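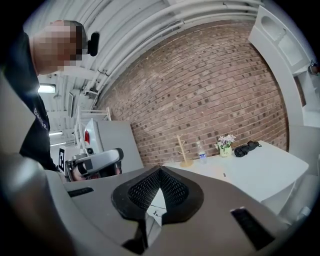

Kernico prints T-shirts, sweatshirts and aprons for clubs, shops and work crews. These are the questions we get most often by email. The one we hear every week is which color combination to pick, and if you have no preference we suggest white lettering on a black T-shirt, as in the photo, which reads well and goes with most work pants. If your question is not covered, write to Blandine Coste at the order desk.

What is the smallest order you take?
20 pieces per design. You can mix sizes, but the shirt color and the print have to stay the same.

How many shirt colors do you have?
There are 51 in the current chart. A few of the pastels are only made up to size XL, and the chart marks these with a star.

What kind of file should I send?
A vector file is best. We can work from a large PNG with a clear background. If all you have is a photo of an old shirt, Évan Le Goff can redraw the design for a one-time fee, and he will quote it before he starts.

Where can the print go?
Left chest, full front, upper back, sleeve, or low on the front near the hem. Each extra position is priced as a separate print.
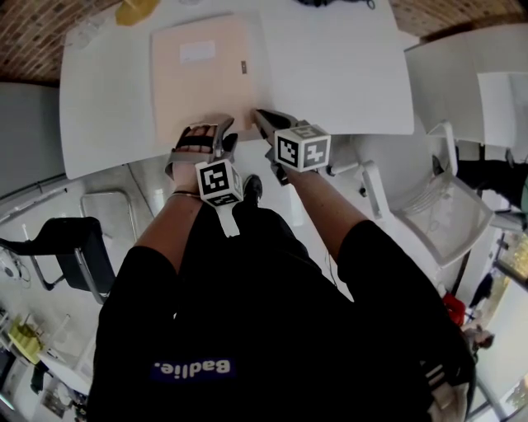 Black T-shirt with the print low on the front.

Will the print crack in the wash?
Wash inside out in cold water and hang to dry. Do not iron over the print. A hot dryer is the usual cause of the cracked prints we get sent back.

Do the shirts shrink?
The cotton ones do, a little, mostly in length. If you are between sizes, take the larger one.

Can I see a sample first?
Yes. We send one printed shirt before the full run. You pay for it, and the cost comes off your final bill if you go ahead.

How long does an order take?
Two weeks from the day you approve the proof. December is slower – allow four.

Can I add shirts later?
We keep your screens for a year. Repeat orders within that time have no setup charge, but the 20-piece minimum still applies.

Can I pick up my order?
Yes, at the Jetville counter, from 9 a.m. to 4 p.m. Bring your order number.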